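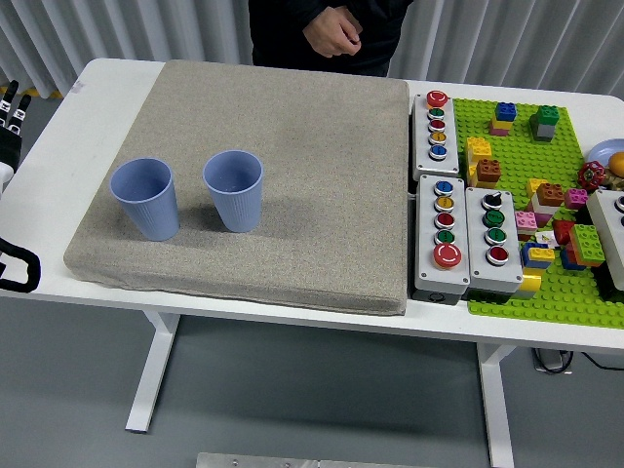 *Two cups on a cushion, with button boxes and building blocks to the right.*

## How a robot hand learns to pick up a cup

The Cotby Robot Club meets on Friday at 4:30. Members are between 9 and 12 years old. This page explains the club's main project, the cup task, and the words you will need for it.

A **task** is one job with a clear start and a clear finish. In the cup task, the start is two cups standing upright on a soft pad. The finish is one cup inside the other.

You can do this without thinking. A robot needs the job split into steps:

1. Find both cups.
2. Move the open hand next to the first cup.
3. Close the fingers.
4. Lift.
5. Move over the second cup.
6. Lower, then open the fingers.

Step 3 is the hard one. If the fingers close too little, the cup slips. If they close too much, a thin cup bends. The amount of push is called **grip force**, and it is set with a number in the program. Club members start at 300 and change it by 30 at a time.

### Learning from examples

Some robots follow fixed steps. Others learn from **demonstrations**, in which a person guides the robot through the job and a computer records each movement. One recording is called an **episode**. The club's goal for the cup task is 2000 episodes. By January it had 439.

The cups should start in slightly different places each time. A robot trained with the cups always in one spot will reach for that spot even after they have moved.

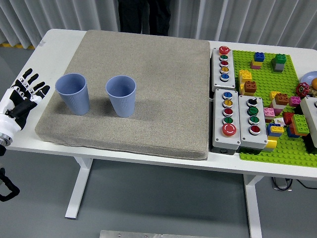
*The open robot hand at the left side of the table, with the cups on the pad.*

### Buttons and blocks

Cups are the first level. Pressing a colored button is the second, and it needs one straight finger. Taking a block off a green baseplate is the third — the studs hold on, so the hand has to pull.

A big red **emergency stop** button is for stopping a machine quickly. Learn where the robot's own stop is before you learn anything else.

### Try it at home

Put on thick gloves, close one eye and stack two plastic cups. Write down every step your hand made. Compare your list with the one on this page.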